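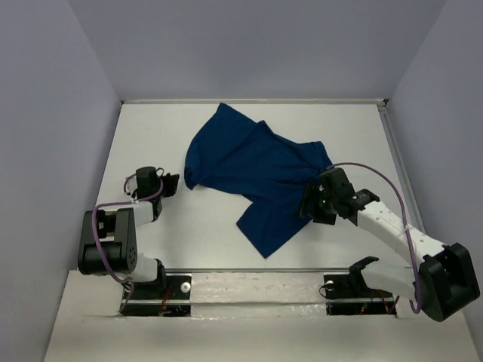

One reader got in before we'd even posted to say the Flisside Night Market was never going to fit on the wharf again, not after last time's dumpling queue, and could somebody please just put it in the showgrounds and be done with it.

Well, done. Flisside Night Market is moving. Showgrounds, main oval end, enter off Metwally Road. Confirmed this morning, June 9, 2021, after a fortnight of rumours. Wharf is out for this year and possibly for good, though organisers wouldn't be drawn on that part.

Dates haven't changed. Still the long weekend, still rain or shine, still gates at dusk. If you bought a ticket to the long-table dinner it carries over automatically, no need to ring anyone. Capacity for the dinner is 500 and as of this morning 471 were gone, so if you've been umming and ahhing, get on with it. Leftovers, if any, go on sale at the gate. Cash or card.

General entry is $4, kids free, and every cent of the entry money goes to the Pirkau Food Pantry. Same deal as always. Pantry will have its own trestle near the gate taking tins, long-life milk, nappies. They've asked for no glass jars please. They've also asked for pumpkin soup to be given a rest, they have plenty of pumpkin soup.

Food lineup is most of the old favourites plus a few new. Laksa's back. The woodfired potato people are back. The gozleme stall is back and has been given a spot well away from the stage, which will please anyone who tried to hear the choir over the ordering last time. New this year: a Sri Lankan hopper stall, a doughnut van from up the coast, and Rivura, the little bakery behind the Pirkau post office, doing savoury scrolls and a quince thing we haven't been able to get any more detail on. Mulled wine yes. Mulled cider also yes. BYO no.

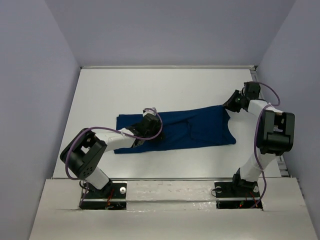 Market merch is back too after being dropped last year. Tea towels, enamel mugs, the canvas bag with the lantern on it. Mugs sold out early last time and there won't be a reorder, so maybe start there. Tees are finally not white, which anybody who has eaten laksa standing up will be glad of. They've gone navy blue, much like the one stretched out across the white table in the photo, with the lantern printed small on the chest. Kids' sizes as well. Proceeds split between the pantry and the stage fund.

Parking. This is the bit everyone's emailing about. The showgrounds carpark is for stallholders and accessible permits only until pack-down. Everyone else, use the school oval or the gravel lot behind the bowls club, both signed. Don't park on Metwally Road, it'll be coned off on the river side and the rangers have said they will be out. The 100 bus stops right at the gates and is running late both nights, last one back to Pirkau leaves after the final set. Bikes can go in the old sheep pavillion, bring your own lock. 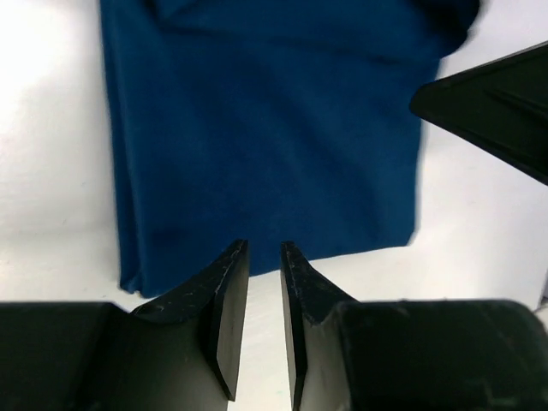

Walking from the river side, take the footbridge and follow the festoon lights, not the path past the pump house, which is still shut from the flooding and a mess. Bring a torch anyway. And gumboots if it's been raining, the bottom corner of the oval goes to soup.

Dogs: no. Sorry. It was yes on the wharf and it's no at the showgrounds, that's the grounds' own rule and the market can't bend it. Assistance dogs fine obviously.

Music is on the one stage, near the grandstand, so there's proper undercover seating for once. Brass band opens both nights, then the ukulele mob, then the covers band from Rivura Street that does all the Crowded House. Choir is second night only. Fire pits will be lit down the creek end, rugs welcome, camp chairs welcome if you set up at the back and not in front of everybodys nana.

Check in with the QR code at the gate or sign the paper sheet if your phone's flat. Current limits apply, so there may be a wait at the busy end of the evening. Earlier is better. Hot chips will be hotter too.

Dinner tickets from the Flisside newsagency or the market's website. Stallholder enquiries are closed. Weather call, if there is one, goes up on the market's page by noon each day, and we'll repost it here.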